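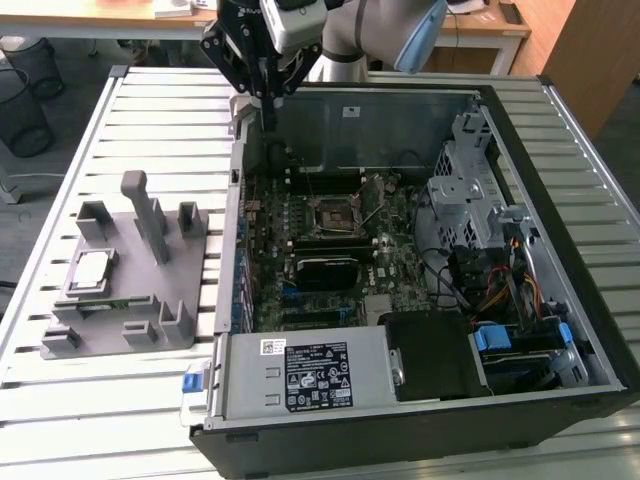

4.3 Working with the Statell kit

Home | Issues | Authors | About
Search this journal Go

The kit we liked most in this review is also the plainest one. Statell, sold by Sevetti, is a fixture plate, a set of narrow gripper fingers and a small library of motion templates for desktop computer assembly. We had it at our Naltemley bench for most of June, and we kept finding new things to try with it!

Figure 3 gives the layout for the processor task. The computer case lies on its side with the panel off, the fixture tray sits to its left on the slatted table, and the arm works from above with a two-finger gripper and wrist camera. The processor waits in a square recess in the tray, and the socket lever is already up. Every part has its own holder, so the arm always starts from a known pose, and a missed grasp can be repeated without anyone re-teaching a point.

We ran 31 trials of the processor and memory sequence. Setup on the first morning took Albertina Paiva almost 4 hours, most of it spent on camera calibration, and after that a reset between trials took three minutes. Of the 31 trials, 23 finished with no help from the operator. The failures were nearly all in memory insertion, where the module tipped slightly as the fingers closed (the templates assume a firmer grip than we were willing to use on a real board). 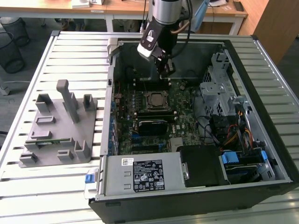

Lowering the grip force and adding a short pause before the final push helped a lot, and we'd suggest both to anyone starting out. Kane Doolan rewrote the insertion template on a Tuesday afternoon in one sitting, which says a good deal about how readable the supplied code is. The Fu templates we tested in Section 4.2 were quicker per cycle, but changing them meant going back to the vendor.

Two complaints remain. The manual never gives the holder spacing, so we measured it ourselves, and there is no template for routing cables, a job we still do by hand. Even so, this is the kit we have kept on the bench, and the trials in Section 5 all use it.

Contact the editors | Copyright and permissions | Back to top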